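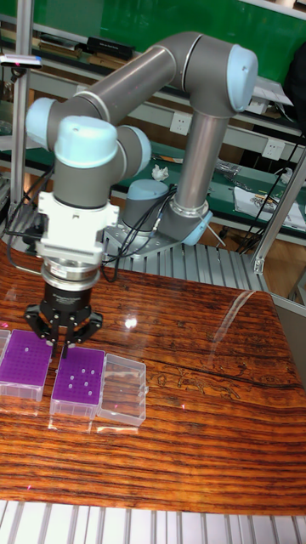
Unit 7: Budgeting a Benchtop Handling Cell
Instructor: Iraís Gallegos

Read before the Friday session. Bring a draft cost sheet for your own cell.

7.1 Scope of the purchase

The arm is the line item everyone prices first. For a cell that moves pipette tip boxes, a quote for the arm alone leaves out the gripper, the adapter between flange and gripper, the mounting plate, the base platform, the cabling, the consumables used in testing, and staff time. Enter each of these on its own row. A row with no price yet stays on the sheet, marked "open."

7.2 Payload and reach

Payload is rated at the tool flange. Subtract the mass of everything bolted below it: adapter, coupling ring, gripper body, fingers, and the share of cable the wrist carries. The remainder is what the arm can lift. Check reach with the gripper pointing straight down, the normal pose for picking from a table. A folded pose over a near target takes up space behind and above the arm, so measure for the elbow as well as the fingers.

7.3 Mounting

Price the base plate and platform together. Slotted aluminum profile costs more than a fixed stand but allows the base to be moved when the layout changes. Get the bolt pattern from the arm supplier in writing before ordering the plate. In the Fladdale exercise, the plate arrived drilled for a different base and the schedule slipped by 10 working days.

7.4 Work surface

A varnished wooden top is acceptable for trials. If the cell will use a vision system, allow for glare: a matte mat or a change in lighting is a small cost at this stage. Wet work needs a different surface, priced separately.

7.5 Cables and power

List outlets by location and note what is already plugged in. External cables along the arm need slack for the full joint range and a row for ties, clips and spares. Our planning figure is 3 spare gripper cables per arm.

7.6 Test consumables

Use the same model of tip box you will run in service. Lid, rack and base shapes differ between suppliers, and fingers set for one may not hold another. Include empty boxes as well as racked ones, as their weight and stiffness differ. For the Gornance quote, assume 30 boxes and up to 600 trial picks before acceptance.

7.7 Comparing quotes

The Drasuvus quote bundles the gripper and adapter. The Bright quote lists them separately and excludes shipping. Put both on the same basis before comparing totals. Record for each:

Lead time
Warranty start (delivery or acceptance)
Training included
Price of replacement fingers

Assignment

Complete the cost sheet for one arm and one gripper. Mark every open row with the person who can close it. Hand in one page, typed.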